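Home | Issues | Authors | Search

Print this article | E-mail this article

3. What creases remember: cotton shirts between washing and wearing

3.1 Why wrinkles deserve a closer look

Wrinkling in cotton is usually treated as a nuisance to be finished away, and a great deal of clever chemistry has gone into doing so. We came to it from the other side. A crease is a record of how a cloth was held, piled, and left, and for anyone who wants to know how clothes live in ordinary homes it is a wonderful source – cheap to read and found in every bedroom. The fiber explains part of it. When cotton takes up water, the bonds between neighboring chains loosen and the chains can shift a little; as the water leaves, new bonds form in whatever shape the cloth happens to be in. A shirt left in a heap will keep the heap.

What the fiber can't tell us is where the heaps are. Our 15 households in Murska kept laundry diaries through July, and they wrote far more than we had asked for! Between them they logged 3974 garment entries, each giving the fabric, the drying place, and the resting place before folding, hanging, or wearing. The last column turned out to be the richest. We had expected baskets and chairs. The bed came up again and again, as sorting table, ironing board, and waiting room all at once.

3.2 The bed as a work surface

A bed is soft, wide, and at a handy height, and these are mixed blessings for a woven shirt. The give of the mattress means that a hand smoothing the cloth pushes it down as well as along, so small ridges slide ahead of the palm and settle somewhere else. Sleeves suffer most. They have no stiff part apart from the cuff, and they fold back on themselves as soon as the body is moved. Figure 1 has a blue cotton shirt spread loosely over a bed sheet, with the collar area toward the wall and the wrinkles still in it.

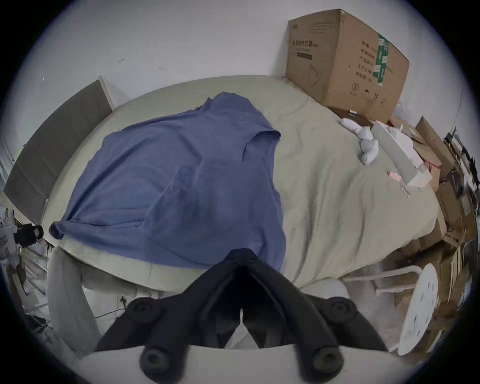
Figure 1. Cotton shirt on a bed, laid out loosely.

Bronwyn Sutcliffe objected, on reading an early draft, that we were being unfair to the mattress, and that the real trouble is the order of work: people start with the body, get it nicely flat, and then drag the whole thing out of true when they reach for the sleeves. Begin with the collar and yoke, she argued, and a soft surface does very well. We liked this so much that we went back to the diaries. Six households had noted their order of work without being asked, and those who began at the collar did complain less about re-ironing. The numbers are far too small to lean on, but the idea is a lovely one and easy to test.

3.3 Weave and weight

The diaries also let us compare cloths. Plain-weave shirtings drew the most remarks about creasing, twills fewer, and knits hardly any, much as yarn mobility would lead us to expect. A knitted loop can change shape and recover, while a tightly set plain weave has nowhere to go. We return to this in Section 4, where swatches of each cloth are pressed under a 1000 g weight and their recovery angles compared.

Contact the editors | Copyright Lanitik Textile Papers | Back to top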